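Tiempo de lectura: 3 minutos
Imprimir | Enviar por correo electrónico

ACTA DE LA REUNIÓN ORDINARIA
Comunidad de propietarios del edificio Nurngate

10 de noviembre de 2022

Preside: Anselmo Damasceno
Toma nota: Arnel Layug
Lugar: sala común de la planta baja

Se abre la sesión con retraso por la habitual discusión sobre dónde sentarse. El presidente recuerda que las sillas no están asignadas. Se le escucha con respeto y cada cual ocupa la suya de siempre.

1. Lectura y aprobación del acta anterior

Se aprueba el acta de julio con una corrección: donde decía «gritos» debe decir «intercambio de pareceres». El vecino del 2.º B pide que conste que él no intercambió nada.

2. Ascensor

La empresa de mantenimiento, Vunlow, ha enviado su informe. Ocupa 34 páginas y concluye que el ascensor sube y baja. Recomienda sustituir la botonera, en la que el botón del tercero lleva a veces al cuarto. Los vecinos del cuarto declaran que ellos no han notado nada. Se acuerda pedir precio de la botonera sola, sin el espejo, la moqueta ni el hilo musical que figuran en el presupuesto como «mejoras sugeridas».

3. Encimera de la sala común

El presidente informa de que la madera sigue sin aceite desde que se aprobó aceitarla. Se abre un debate sobre si conviene aceite o barniz, en el que participan con gran seguridad varias personas que nunca han aplicado ninguno de los dos.

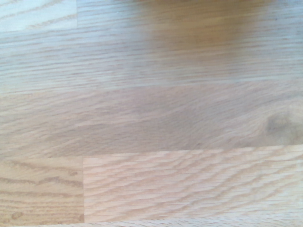

Detalle de la superficie de madera clara, con las lamas y sus juntas.

Se vota y gana el aceite. El bote lo comprará Arnel Layug, que presentará el tique y no, como la otra vez, «una idea aproximada».

4. Normas de uso de la sala

Se repasan las normas vigentes, que siguen colgadas en el tablón debajo del menú de una pizzería ya cerrada. Se acuerda lo siguiente:

– Las reservas se hacen en el cuaderno y a bolígrafo. Las hechas a lápiz tienden a cambiar de dueño.
– La fianza pasa a 50 euros. El 1.º A la encuentra excesiva; el resto recuerda el cumpleaños del 1.º A.
– El pescado se calienta en casa de cada uno. Aprobado por unanimidad, la primera desde que hay constancia.
– Quien use la sala la deja barrida antes de devolver la llave.

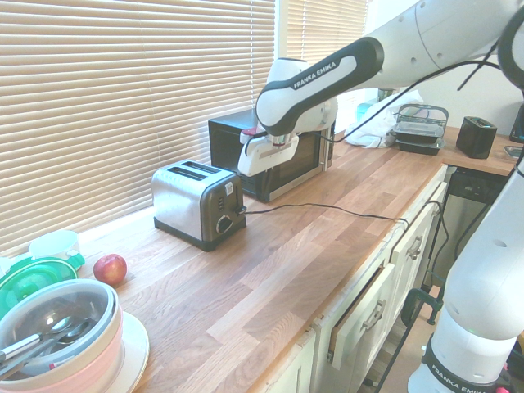
Sobre la llave hay más que decir. Existen tres copias y aparecen dos. La tercera fue entregada en su día a la administración de fincas, Feltaston, que afirma habérsela dado al presidente anterior, que vive ahora en otra provincia y no coge el teléfono. Se discute cambiar el bombín. Se discute también escribirle una carta. Se opta por la carta, que sale más barata, y se encarga al presidente un tono «cordial pero con fecha».

5. Bicicletas en el portal

Continúa atada a la barandilla una bicicleta azul sin dueño reconocido. Se colocó un aviso en julio y alguien lo ha corregido con rotulador rojo, poniéndole dos tildes que faltaban. La junta agradece la corrección y mantiene el aviso. Si la bicicleta sigue ahí en la próxima reunión, bajará al trastero.

6. Fachada trasera

La propuesta de D'Souza para repasar la pintura se deja sobre la mesa por falta de un segundo presupuesto con el que compararla. El 3.º C se ofrece a pedirlo a un cuñado. Tras un silencio, se acuerda pedirlo también a alguien más.

7. Ruegos y preguntas

El 4.º A ruega que no se arrastren muebles por la noche. El 5.º A pregunta si va por él. El 4.º A responde que es un ruego general, y que el 5.º A es el único que vive encima.

Se pregunta por la luz del rellano del segundo, que parpadea. Se cambiará la bombilla.

Sin más asuntos, se levanta la sesión. Las sillas las recogen el presidente y quien firma.

Arnel Layug, secretario
V.º B.º Anselmo Damasceno, presidente

Contacto | © Comunidad de propietarios Nurngate | Volver arriba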